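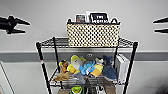 The rec room at Stinport – a little gallery

Okay, so a few of you have been asking what I've been up to in the rec room, and the short answer is: moving toys and books from one place to another and then changing my mind (repeatedly!). I took over the room in December, and the only thing I asked for was wire shelving. I'm a wire shelf person. You can see what's on it from every side, dust falls right through, and if you get bored of the layout you just move a shelf up a notch and feel like you've redecorated.

The baskets came next. I love a basket for books that don't get along with a regular bookcase – the extra tall ones, the skinny ones, the ones with slippery covers that slide down flat the second you turn your back. Stand them up in a basket and people flip through them like records. Araceli Sandoval gave me that tip when she was setting up the reading corner over at Varela, and I've used it in every room since. 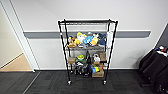
Plush toys are my weakness and I'm not sorry. Every time I put the word out that we could use a few, people go digging in their closets and I come home with a trunk full of faces looking at me in the rearview mirror. My rule is bright ones in the middle where little kids can reach, so that shelf got the yellows and the light blue one, with a dark navy guy holding down the right end. The big yellow and white one is my favorite and I will hear no arguments. Down below is more of a jumble, plush and brown cardboard boxes all in together, and I go back and forth on whether to sort it. Kids seem to like digging, so for now the jumble wins. The casters were the best decision of the whole project, by the way – I can roll everything over to the rug for story time and roll it back again before the evening card players show up.

I did sit down one night and try to make a list of what belongs in the room. I got as far as the puzzles. We have a 955-piece one (it was a thousand once, we've made our peace with that) and a giant one from Varnel that would cover the whole card table, which is why it has never been opened. If you're a puzzle person with 12 free evenings, come find me.

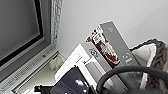
The TV corner, with a gray box and a white one off to the side of the screen.

Movie nights start at 7, and you're welcome to bring your own pillow. I'm still taking suggestions for the first one, so leave a note on the door or tell me when you see me. Something short would be great, the little ones start to fade by 8:30. And if you have a spare basket at home, medium size, with handles, I'd love to have it for the puzzles!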